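Posted 6th October

# Chores, slowly: a small gallery

I get asked twice a month whether machines can do the housework yet. The people asking have usually just watched a clip of something folding a shirt to music. My answer has been "no, but show me the clip at normal speed," and I haven't had to change it much since June.

This page is about the dull end of the question: putting things away. Fruit into a tray, odds and ends off a table, groceries onto a shelf. It's the work that a stock clerk or a ten-year-old does without thinking, and it's where the promises get thin. Coltero told its newsletter readers in June that tidying was "largely solved." Batlow, which sells shelf-filling gear to small grocers, says the same thing with more footnotes. I've asked both for one full, uncut hour of work on a table they didn't set up themselves. I'm still waiting.

So, two pictures of sorting on a kitchen sort of table, with hand-held grippers doing the gripping and a person doing the steering.

## Fruit, dates and blocks

Before you look, think about how you'd clear up after a snack. You wouldn't plan it. You'd grab whatever was closest, and your fingers would have decided how hard to squeeze before you'd noticed there was a decision. 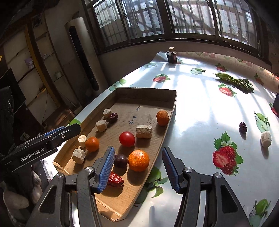

Prekport's brochure quotes a success rate for "mixed produce," and when I read the small print, mixed produce meant oranges of two sizes. An orange is a kind thing to pick up. It's firm and it's the same from every side. A tomato is less forgiving, and a wrinkled date lying flat on cardboard gives two stiff fingers very little to get hold of. I'd like to see the number for dates alone - I suspect it's the reason there isn't one in the brochure.

The other thing I keep coming back to is the surface. A shiny tablecloth with sun on it is hard enough for my own eyes. Cover it in printed fruit and put real fruit on top, and a camera has to work out which is which. Demo tables are nearly always plain gray. Kitchens aren't, and neither is the back room of any store I've worked in.

To be fair to the people doing this, a person holding the tool is a sensible way to begin. You find out what the jaws can manage before you spend money on the part that's supposed to think. I've got no quarrel with that. My quarrel is with the sales pages, where the person has quietly gone missing.

## One block at a time

A single light block, standing clear of everything else, with the jaws already open around it. If you wanted to give a machine a fair chance, you'd start with something like this. It's also the stage where most of the impressive clips stop. Hudec showed a picker at a trade day that moved 36 blocks from one bin to another, and people clapped. Then somebody in the second row asked if it could do a bunch of greens, and we broke for coffee.

Greens are my test, by the way. They flop, they tangle, and there's no single place to hold them. The bunch at the back of the table would tell me more than another 400 blocks would.

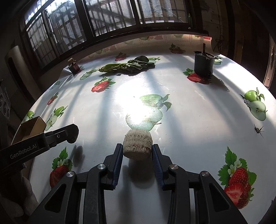 ## What I'd pay for

Coltero wants 4000 dollars for the starter arm, before the stand and the yearly plan. For that I'd want:

- a table cleared from start to finish with no one touching the controls
- the same job again the next morning, in different light
- soft fruit that's still fit to sell afterward
- a list of everything it dropped

On a shop floor I'd settle for the first and the last. At home I'd want all of them, and I'd want it to be quieter than my dishwasher.

If you've got a machine that puts away a whole bag of groceries, greens included, send me the footage and leave the sound on. I'll add it to the page and say so plainly. Until then the fruit at my place gets put away by hand, usually late, and one or two dates go missing on the way to the bowl.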